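The Kultholm hand came with a 1091-page manual, and I read all of it, mostly out of spite. I'd been a two-finger clamp person for years. Give me a Ridoler clamp and a clean table and I'd pick up anything you liked, and then along came Engström with money and a request for slippers.

Slippers! Have you ever tried to hold one by the strap with a clamp? It's like picking up soup.

So in September we hauled everything over to the Hingate house and started the comparison. 200 tries for the clamp, 200 for the fingers, same carpet, same rack, and me on my knees putting everything back in between. The clamp had gone first and it had not covered itself in glory. I'll admit I was sulking by the time the fingers had their turn.

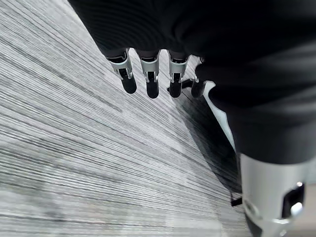
Fingers over the carpet, and then fingers at the shoe rack.
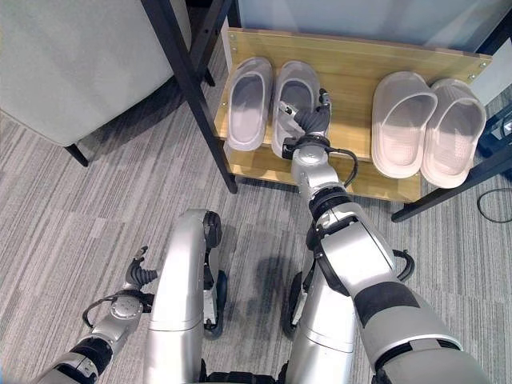 I got up to make coffee at try 3, because I didn't want to look too interested. From the kitchen I could hear the motors, that little cricket noise, then a pause, then the cricket again – and I found I was holding the scoop in the air and not breathing.

"Well?" I yelled, to an empty room, like a fool.

I'd left my clipboard on the chair with two columns on it, and I'd already written a big fat CLAMP across the top of one of them, in pen. I went back in with the wrong mug and no spoon, crossed out the word, and sat down on the floor to watch try 4.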